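4.3 Folding and storing the cover

Read this section before you put the Enar cover away for the first time. The cover is a knitted fabric, and it keeps the line of every fold for some time. A good fold takes a few minutes and saves you ironing later.

Before you start, the cover must be fully dry. Clear a flat table and wipe it with a damp cloth, then let the table dry also.

1. Lay the cover on the table with the inner side up. The stripes should run from left to right in front of you.

2. Smooth the fabric with flat hands, from the middle to the outside. Do not pull at the corners.

3. Fold the left side to the middle, then the right side over it. The long edges must lie exactly on each other.

4. Check the stripes. If they do not meet at the edge, open the last fold and make it again.

5. Press lightly along both long edges. You now have a long, narrow strip.

Note: Knitted fabric picks up lint very easily from a table, and a white table shows you quickly how much of it there is.
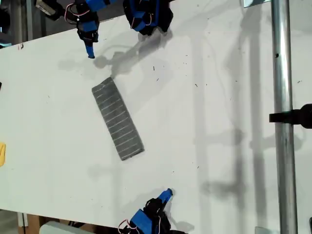
6. Go over the strip with a lint brush, always in one direction - first the top, then turn it and brush the other side.

7. For the Garkberg shelf, leave the strip as it is. For the smaller Shek box, fold it one more time across the middle, parallel to the stripes.

8. Put the cover in its place with the folded edge to the front. You can lay up to 3 covers on each other.

Caution: Do not use adhesive tape to remove lint. It pulls out fibers and the surface becomes rough.

Caution: Do not close the box with force. If the lid stays open, take out one cover.

For long storage, open the cover about every 2 months and fold it again in a different place. Replacement covers and lint brushes can be ordered from Reltudis. Please give the size of your cover with the order, you find it on the sewn label.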